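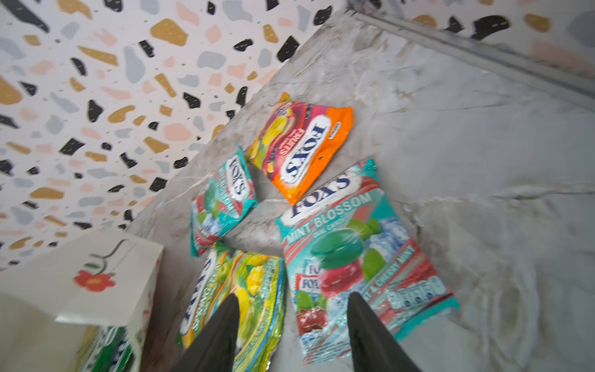

Student robot project: we look for new members

Ciketti is the robot project of the students at Livden Technical College. We are looking for new members for the second half of the school year, which starts in February. You can apply if you study at the college in any department, and also if you are in the last two years of a secondary school in the Livden area. You do not need to study engineering. Two of our present members study bookkeeping and one is learning to be a baker.

What we do

This year we work on picking up soft things. Our arm can hold a box or a cup quite well, but a bag of sweets is a different matter. It bends, it shines in the light, and it lies never two times in the same way. Small bags and large bags need a different opening of the fingers, and if a bag lies over the edge of another one, the arm must decide which one to take first. We want that the arm takes the bags one by one from a worktop and places them in a gift bag, without tearing them.

The task comes from the Nirkura competition for student teams, where we take part in the group "Household and Shop". In the final round every team gets 66 bags and packets which it has not seen before, and has 220 seconds for each set. Last year we finished in the lower half of the list. The arm was not slow, but our program became confused by foil, and we had practised with too few kinds of packaging.

We practise by guiding the arm by hand through the task and saving what the wrist camera sees. One such passage we call a run. Our aim is to have 1000 good runs before the competition. A run is good when the bag is gripped in a sensible place, when the movement is calm and when the notes are complete. Much of the work is therefore patient work, and we say this openly so that you can decide if it is something for you.

Which places are free

Arm operators (four places). You guide the arm, arrange the bags before each run and write the notes. You learn everything from us in the first two meetings. Steady hands are useful, but a steady temper is more useful.

Programming (two places). You help with the part which finds the bags and chooses the place for the grip. You should have written some small programs in Python already. It is no problem if you have never worked with camera pictures.

Fingers and mechanics (one place). The tips of our fingers wear out and we want to try other shapes and other surfaces. You should be able to draw a simple part on the computer, or be willing to learn it at home between the meetings. The printer is in the same room and you will get your own access to it.

Texts and sponsors (one place). You write our reports for the competition, keep the web page in order and answer the letters of the firms which support us. Good written English is necessary for this place, because the reports are judged also on language. As you can see from this page, we can use the help.

Time and place

We meet two times per week in the late afternoon, from half past four until seven, in the workshop on the ground floor of the Aguirre building. The entrance is from the bicycle yard. The main door is closed at this hour. In the four weeks before the competition there is a third meeting, which is optional for pupils of secondary schools.

Please apply only if you can come to at least one meeting each week until the summer. It is no shame to have exams, and we make a pause for them, but in the past we had members who came three times and then disappeared with a key.

What you get

The project is not paid. Students of the college receive three credit points when they hand in a short report at the end. Pupils receive a letter which describes their work. The travel to the competition and the nights there are covered by the college. Everyone pays a deposit of 100 crowns for the workshop key and gets it back when the key comes back.

Sweets that were used for practice are not for eating. They are handled many times and some of the bags get small holes. There is a separate tin for hungry people.

How to apply

Write one page, not more, to Hannelore Petersen, who teaches automation at the college and leads the project. Tell us which place you want, which days you can come, and describe one thing that you have repaired, built or taken apart. It can be very simple. A list of school marks is not needed. If you are under eighteen, please add a signed permission from a parent or guardian.

You can leave the letter in the Ciketti box beside the porter's window or send it by the contact form of the college with the word "Ciketti" in the subject line. Applications are accepted until the end of November 2019. All applicants are invited to one trial meeting, in which you guide the arm through five runs and look over our shoulders for the rest of the time. After this meeting we write to everybody, also to those to whom we must say no.

Questions before you apply can be asked in the workshop during the meeting hours. Please knock loudly, because the air compressor is next to the door.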